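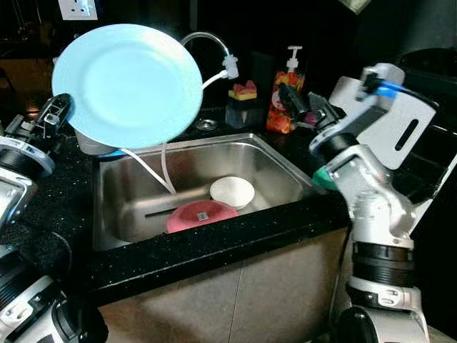 Dishwashing by hand is the cleaning of plates, bowls, cups, pans and cutlery in a sink or tub, and I've been keeping this entry going long enough that I have opinions about nearly every line of it. The basic kit is a basin, water, soap and something to scrub with. Home sinks come in single and double versions, and I'm a single-basin person all the way (one big rectangular stainless steel tub with rounded inside corners, please, so gunk has nowhere square to hide). A gooseneck faucet helps too, with that tall curve leaving space to lift a dinner plate over the basin and tip it. Flat things like a pink plate can lie on the floor of the sink with a bowl partly overlapping them, but I wouldn't stack much higher than that before you start washing.

By Teodora Kovačević
August 17, 2022
40 shares · 7 comments

Order of washing. The traditional order is glasses first, then cutlery, then plates and bowls, then the greasy pans. The idea is that the water gets dirtier as you go. My neighbor Dennis Dawber does pans first and changes the water afterward, and his glasses look fine to me, so take the tradition as a tradition.

Plates. A dinner plate with a broad rim and a shallow well is the easiest thing in the kitchen to wash — two circles on the front, one on the back, and a swipe along the edge. People forget the back! If plates are stacked dirty, the bottom of each one picks up whatever was on the one below, and then it goes in the cupboard like that. Colored plates hide tea stains better than white ones but show soap film more, at least mine do.

Bowls. Oatmeal and egg are the two great enemies. Oatmeal wants a soak. Egg wants cool water first, since hot water sets it. I used to get this backward and spent years chipping at bowls with a fingernail.

Overflow slot. Many basins have a narrow slot high on a wall to let extra water out before it reaches the counter. It needs cleaning as well, and an old bottle brush does it. I do ours every November when I do the drains, which is probably not often enough.

Rinsing. Practice varies a lot. Some households rinse everything under running water, some dip in a second tub, and some let the suds slide off in the rack. I rinse.

Drying. See also Dish rack, Tea towel. Air drying is less work, but on a speckled dark counter you'll never spot the puddle until your sleeve is in it.

1,347 views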